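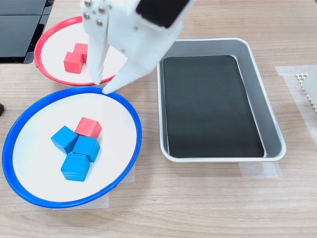
Orest Holovko wrote in to ask whether a small benchtop robot arm is worth budgeting for at all, or whether the money is better put into a good vise and decent lighting. He has 536 dollars set aside and doesn't want to spend it twice.

Great question, and I love that he put a number on it! My answer is yes, go for the arm, so long as sorting and moving small things is the job you have in mind. Here are my tips for planning the purchase, gathered since I started shopping in May.

Split the money before you look at a single arm. With Orest's 536 I'd keep 100 back for the dull stuff (clamps, spare screws, a power strip with a switch you can reach) and 200 back for repairs and second thoughts. Whatever is left is your arm budget, and yes, it feels small. Look at kits and secondhand ones first.

Price the spare parts too. I had my heart set on a Vanomano kit until I asked what one replacement motor would cost with shipping. Molance sells theirs singly, so Molance went to the top of my list. Ask about gripper fingers while you're at it.

Measure the bench with the arm stretched out as far as it goes. Mine at Stuvthorpe looked huge until I laid a yardstick across it – then I had to move the drill press! Leave room for your own elbows.

Raid the kitchen for trays. Please don't buy special parts bins in the first month. Rimmed plates and a metal baking tray with a mat in the bottom make perfectly good stations, and you can swap them when you change your mind about the layout.

Put tape on your shopping list. A few strips on the table mark where each dish belongs, so you can wash up and set everything back in the same spot. Best money in the whole budget.
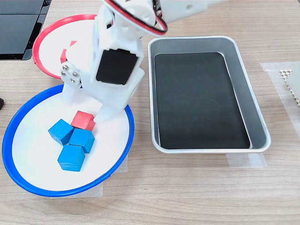
Sorting practice: red and blue cubes, two rimmed dishes and a lined metal tray.

Start with cubes or something else cheap and easy to grab. Painted wooden ones are lovely for this. Save the glass beads and the good brass screws for later.

Budget evenings as well as dollars. I put aside 4 evenings for assembly and used every one of them, plus a Fitzgerald hex key set I hadn't planned on (my old keys were rounded off at the ends, and tiny screws are no place for that).

Write down every purchase, even the tape. I keep a notebook page taped inside the cabinet door, with one column for what I meant to spend and one for what I did. Orest, if you start a page of your own, send me the totals – I'd love to compare!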